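# Notes for the talk "Can it tidy the kitchen yet?"

December 17, 2018, Celska hall, second slot after the coffee. I have 25 minutes with questions. Speak slowly. Drink water before the Andel part.

**Opening (no slide)**

Good afternoon. Last March my mother asked me on the phone when she can buy the machine that puts away the dishes. I work with automation for 9 years, so she thinks I know the answer. I told her "not soon", and she was disappointed with me personally. Today I will try to give her a better answer.

Wait for people to laugh. If they do not laugh, continue.

**Slide 1: two kinds of chores**

In the shop of Antunes, where I started, we had a machine that took a metal part from a rail and put it in a press. It did this very well. The part was always the same and the rail was always in the same place. When somebody put a part the wrong way, the machine stopped and a lamp went on.

In a kitchen there is no rail. The cup is today next to the bowl and tomorrow it is in the sink with a fork inside. Every family has different cups. So when I say "chore" in this talk, I mean work where the things are not waiting in the right position.

Do not tell the long story about the lamp. Only if there is time.

**Slide 2: what is easy and what is hard**

Picking up one solid thing from a flat table: I would say this is possible now, if the thing has sides that the fingers can hold. A small block is friendly. It does not bend, and if you hold it a little crooked it is still a block.

Then we go up the stairs:

- a cup with a spoon in it, where the cup is light and the spoon changes the balance
- a small drawer with a round knob, where you have to pull in a straight line
- things that stand close together, where you touch one and the neighbor falls
- cloth (I will not speak about cloth today, it needs its own talk)

Say here that two arms help, but they also bring a new problem. The arms must not hit each other, and they often want to be in the same place.

**Slide 3: the table**

Leave this one on the screen while I talk. Ask the people in the first rows which object they would give to the machine first, and which one last. Take two or three answers.
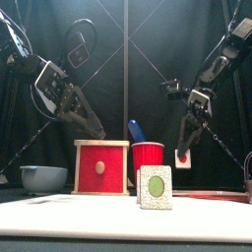
Nkrumah Amoah wrote to me after he read the draft that I am too kind to the machines, and that holding a block in the air is not a chore. A chore, he says, is finished only when you can leave the room and come back and not find a new mess. He would not pay for anything that needs him to stand beside it.

I agree with most of this. Read his point aloud, then answer with two things:

First, every chore is made of small steps like this one. When you put the block away, you must hold it, carry it, find the place, and let it go without pushing the other things. If one step is weak, the whole chore is weak.

Second, he is right about standing beside it. For a shop floor this can be acceptable, one person can watch several machines. At home it makes no sense. My mother will wash the cup herself before she sits and watches a machine with the cup.

**Slide 4: the Andel trial**

At Andel we tried a sorting job with mixed small goods, 335 attempts in total. I will not show the big table. What I want to say is that the failures did not look dramatic. The gripper closed a little too high, or it took two things when it wanted one. A person corrects this without thinking. Our machine did not know that something was wrong, so it continued with an empty hand.

Show the empty hand with my own hand. It worked well in the rehearsal.

**Slide 5: my answer for now**

On the shop floor: yes for some chores, if you arrange the table a little for the machine. At Cirholm they painted marks on the bench and this already helped much.

At home: one thing at a time, slowly, with a person near. I hope to change this slide in 7 years.

**Questions**

They will ask about price. Say that I do not sell anything. They will ask about safety, and Aníbal Esteves can take this one. If there is silence, go back to slide 3 and ask who would try the box with the knob first.

Give back the microphone before leaving the stage.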